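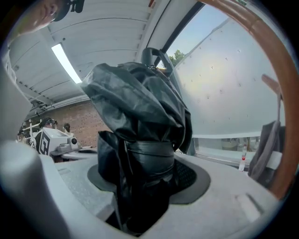 The inspection of the Tarberg weir fell to Mi-kyung Yoo, because the other engineer had left for Trostano in the spring and had not been replaced. She took the file home and read it that evening at the kitchen counter. The crumpled black plastic bag stood up out of its round opening, its top puffed out in wrinkled pleats, and she read the first page twice beside it before she moved to the table. The file held the original drawings, two repair reports and a letter from a farmer named Fabbri, who stated that the river had changed its sound.

The letter had been stamped and given a number, 3522, and had received no reply. Fabbri wrote that he had lived 345 meters below the weir all his life. In August the water had always made one note, he said, and now it made two. He did not know what this meant. He asked that someone come and listen.

Yoo drove out on 7/19/26. The weir was a plain concrete overflow type, built in sections, with a gauge board on the left bank and a walkway closed by a chain. She measured the level upstream and downstream and wrote both down. She checked the joints she could reach with a steel rule. The third joint had opened by 2 millimeters since the last report. The limit in the manual was five.

Fabbri came along the bank while she was packing the rule. He was older than his handwriting.

"Can you hear it?" he asked.

She listened. There was the broad noise of the overflow, and under it a lower noise that came and went.

"It could be air under the sheet of water," she said. "When the flow is thin, the air gets trapped behind it and the whole sheet vibrates. It's a known effect."

"It never did it before."

"The crest may have worn. A small change in the edge is enough."

He considered this. "And the other thing it could be?"

She had not mentioned another thing. She looked at the third joint, where the concrete was darker than on either side.

"Water going through instead of over," she said.
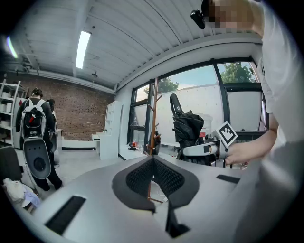
They stood there until the light had moved off the gauge board. She asked him when the second note had started, and he gave her the year his wife died, then corrected himself and gave her the year after. She wrote down the second one. The last repair, by a contractor called Multon, had been signed off that same winter. The sealant was listed by quantity and price, and the joint numbers were one, two and four.

She took out the drawings and spread them on the hood of the car. Fabbri held down a corner. The joints were numbered from the left bank on the drawing of 2000 and from the right bank on the contractor's sheet. There were five joints. Counted from the other side, joint three was still joint three.

"So they left it," Fabbri said.

"It isn't on the list."

"Is that the same?"

"For the report it is different," she said - and then, after a moment, "For the water it's the same."

She put a dye request on the form, with a date in August, and under remarks she wrote that a resident had reported two distinct tones. The form had no field for tones. She used the one for odor, crossed out the heading and initialed the change.

Fabbri asked whether she would be the one to come back. She said she would. He let go of the drawing, and it rolled itself up against the windshield.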